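**Which Latin grammar for a self-taught beginner?**

**stistside_reader** – 28 November 2023
Hi all, I've got 454 pages of a secondhand Latin grammar in front of me and I'm stuck on the ablative already. It's the Otano reprint from 2000, no answer key. Should I push on or swap to a reading course? I've got till February, when my evening class starts up.

**gukedik**
Swap! I did the Otano one years ago and could recite every ending in the shower, but give me a line of Caesar and I was hopeless. A graded reader got me going, and I only went back to the grammar when something bugged me. 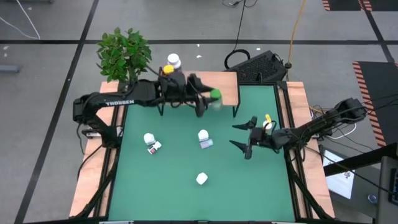

I'd still keep it on the shelf though – the index is terrific, and the section on conditionals is the clearest I've come across.

**mumblecase**
Gotta disagree, sorry. Readers let you guess your way through, and then the subjunctive turns up and you're cooked. Learn the first 2 declensions properly, out loud, before you touch a story.

**gukedik**
Out loud, yes. Before any story, no way! I'd have quit in a fortnight.

**stistside_reader**
Ha, okay. Has anyone tried the Říha workbook alongside it? My library has a copy, a bit scribbled in.

**mumblecase**
Yep, good drills. Skip chapter 2, the macrons are a mess.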